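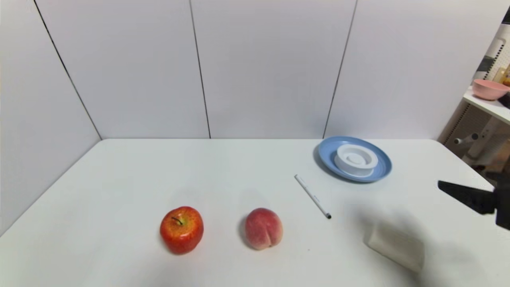
Set up the table demo before the doors open on visitor day, and allow 20 minutes for it. Keep the number of objects low. An apple, a peach, a marker pen and a light-blue plate give people enough to follow, with bare tabletop between the pieces. White panels behind the table keep the background plain.

Search this site Enter keywords Go

Steps

1. Wipe the table and put the objects out. Leave a gap between the apple and the peach – wide enough for the open fingers.
2. Start the Cloltov controller and wait for the arm to home.
3. Set speed to 65 percent. Full speed makes the front row step back.
4. Run the pick twice with no visitors in the room.
5. Let in one group at a time. Say what the arm will pick up, then press start.
6. Between groups, put every object back by hand with the arm paused.

At the Borach open day in April we had almost 700 visitors and used 2 operators, one at the stop button and one talking.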